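2 min read

I've been walking the Grollwood loop since August and I'm properly fond of it now (even the lumpy bits!). Part of it is old tarmac with white edging, then there's gravel with a low wooden board down one side, and you get grass and trees the whole way along. My ankles prefer the tarmac, my ears prefer the crunch. 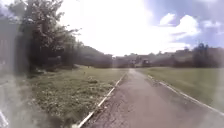
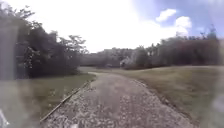 Is it worth doing on a weekday evening? Go before tea if you can, as the car park shuts at 5 and the lane is a pain to park on. The full loop took me 70 minutes last time, with a stop for a flapjack.

I want to try it the other way round next, and I've got 2 pairs of boots to choose between. The older ones will probably win, they usually do.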